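Home Work Archive Submissions About Letters

THE CUP LESSONS

By the time Capucine Rolland got to Parthorpe on Tuesday the others had already done 16, and the number was up on the whiteboard with a ring round it, as if it were a score.

"How many does it need?" she asked.

"Govindasamy says 1599."

"Why that?"

Dralluno shrugged. He was at the controls with his elbows tucked in, the way they were all told to sit, moving the arm down by tiny amounts. "It was in the proposal."

She hung up her coat. She had been hired to judge the examples, yes or no, keep or throw away, and she had a form for it. The form had a box marked QUALITY, and in over a month she had yet to meet two people who meant the same thing by it. Govindasamy thought quality was smoothness. Dralluno thought it was getting the cup. The funders at Ferkdale, as far as she could tell, thought it was the number on the whiteboard. 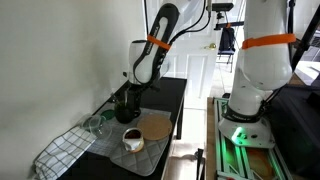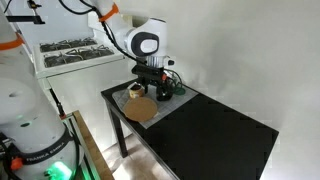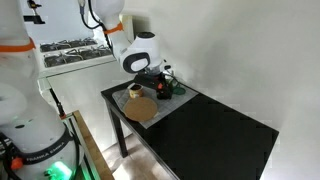
"Keep," she said, when he had finished.

"You weren't looking."

"I was looking. You went in a bit crooked and then you fixed it. Keep."

Dralluno wanted to throw it away. He didn't like the fixing, it made him look clumsy, and he said the system would learn to be clumsy too. Capucine said it would learn something either way and she would love to be told what. They had this argument most mornings. It used to have some heat in it.

At half past ten Govindasamy came in with the results from the week before. They had trained the thing on 218 examples and then let it try for itself, 30 goes, and he read out how it had done in the voice of a man reading a menu to a child. It had gone to the cup. It had gone to the cup nearly every time, and he was very pleased.

"And when you moved the cup?" said Capucine.

"We didn't move the cup."

"So it went to where the cup is."

"It went to the cup."

"It went to where the cup is," she said. "If I walk to the bus stop every day with my eyes shut, I haven't learned what a bus is."

Govindasamy took his glasses off and cleaned them on his jumper. He was a kind man, and he had once driven her home to the far side of Parthorpe in the snow, so she tried to say these things gently, and never managed it. He said that was what the rest of the examples were for. With enough of them the idea would come through by itself. He believed this as her grandmother had believed in goose fat.

"Then let's put it somewhere silly," she said. "Right at the edge. Let's turn the handle round on the mug. Let me do some badly, on purpose, and get out of it again."

"That will slow us down."

"Yes."

He looked at the whiteboard. Dralluno looked at it too. Ferkdale were ringing at four and they would ask for the number, they always asked for the number, and she could see both men doing the sum.

"After lunch," Govindasamy said. "A few. Mark them separately."

There was nowhere on the form to mark them separately. She turned it over and drew a box of her own on the back, and sat for a while with the pen over it trying to think what to call it. Then Dralluno said he was ready to go again, and she said all right, go on then, and watched his hands.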